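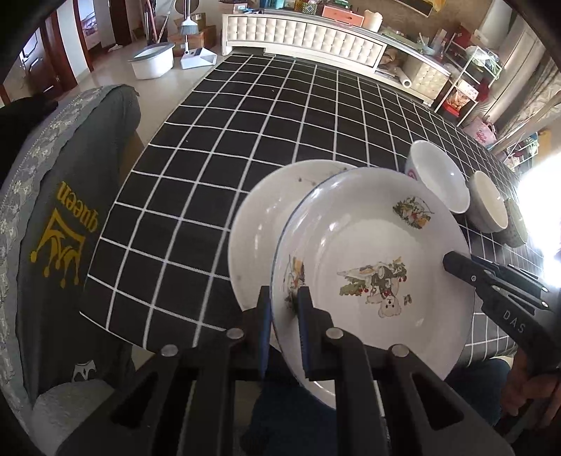

Photo: Zendenton bench notes, wrist camera view

Plambridge Crockery Grip Trials

README, last edited 07/10/2021

Contents

This folder holds the recordings and notes from a comparison of hand-held grippers on household crockery. The work was done at a dining table in an ordinary home, with plates and bowls of the sort people eat from. Everything was recorded from cameras fitted to the grippers, so the view moves with the hand.

There are 600 clips in all. Most last around 100 frames once trimmed. Clips that were stopped early are kept in the folder called short and are left out of the tables.

What was compared

We ran 2 kinds of finger pad, named Skorkier A and Skorkier B in the file names. A is the firmer pad. B gives more under load and takes up small differences in rim thickness. The operator works with one tool in each hand, or with one tool alone, and the notes say which for every clip.

Tasks

plate_lift: take a plate by the rim, bring it upright, set it down flat.
plate_pass: hold a plate with one tool and take it over with the other.
bowl_tilt: raise a bowl on to its edge and hold it.
bowl_pair: the same with two bowls together, gripped at the rims.

The last of these gave the most trouble. When the jaws close on two rims at once, the inner bowl can turn while the outer one stays put, and the pad touching the inner surface does most of the work. Closing slowly helped with both pads. Coming in at a slant helped only with B.
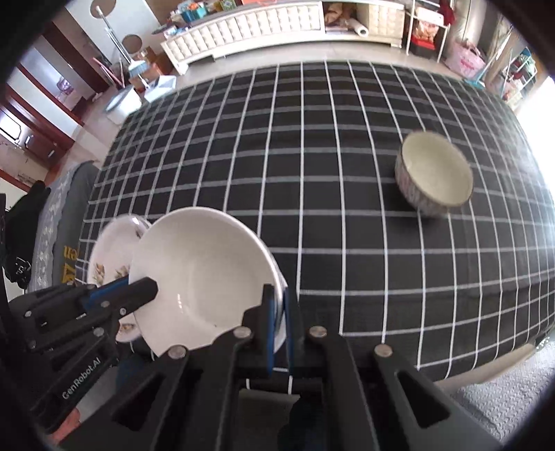 For that reason bowl_pair has its own notes file, with a column for the angle of approach and another for slip. Slip is marked by eye from the clip, as none, some or dropped. It is a rough measure and should not be used to rank the pads on its own.

Known problems

Daylight from the window washes out one side of the view in many clips. We did not correct for this.

The lens is very wide, so straight lines on the tablecloth bend towards the edges. Use the calibration file before measuring anything.

Jaw opening was logged at a lower rate than the video. The Panganiban script in tools lines the two up, but it fails if the first log entry is missing.

Not yet done

Glasses and cups are planned for November. Cutlery has been put off until we have a thinner pad.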